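Flistberg Playroom -- Opening Check, Kitchen Corner and Snack Area

Done by: Liesl Ruchti
Date: Saturday, April 27, 2019

I went through the usual list before the families came in and wrote things down as I walked. Elmarie, I know you like the short version, so skip to the end if you're in a hurry!

1. Doors and floor
OK. The back door sticks again but it opens all the way with a good shove, and the mat is flat. I'd still like Harish to look at the hinge before June, because the wood swells up in summer and last year we were practically climbing through the window.

2. Outlets and cords
OK with a comment. All the covers are in. The building went up in 1974 and some of the wall plates look every bit of it -- the one by the sink has a hairline crack. I put a sticker on it. Please don't peel the sticker off until the plate gets changed (somebody did last time, and then we all forgot which one it was).

3. Water
OK. Ran the hot tap for 2 minutes and it stays comfortable on the wrist. Cold is fine.

4. Cups and small tableware
OK. I'm so happy with the plastic ones, they're easy to look over and the kids love picking a color. What I check is the rim first (run a finger all the way around for nicks), then the inside wall, then whether it stands flat without rocking. Anything chewed goes in the bin, even if it's somebody's favorite. Pink, light blue and lime green are set out at the back of the white table, right way up, and that's how I'd like them left between groups so the little ones can't sweep them off the front.
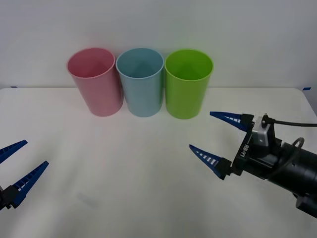

5. Tables and corners
OK with a comment. The white table has a nice rounded corner, so no bumper needed there. There are bits of blue tape at both ends of the back edge. Leave them on for now, but if an end starts lifting, press it down or replace it, since toddlers will peel and eat anything.

6. First aid box
NOT OK. Down to the big bandages only, and the cold pack is past its date. Mechthild is picking up a refill box of 100 small ones on Monday.

7. High shelf
OK. Brackets tight, nothing heavy up there except the mixing bowl, which I moved down.

To do: outlet plate (Harish), first aid refill (Mechthild), door hinge (Harish again, sorry!). Everything else can wait for the next round.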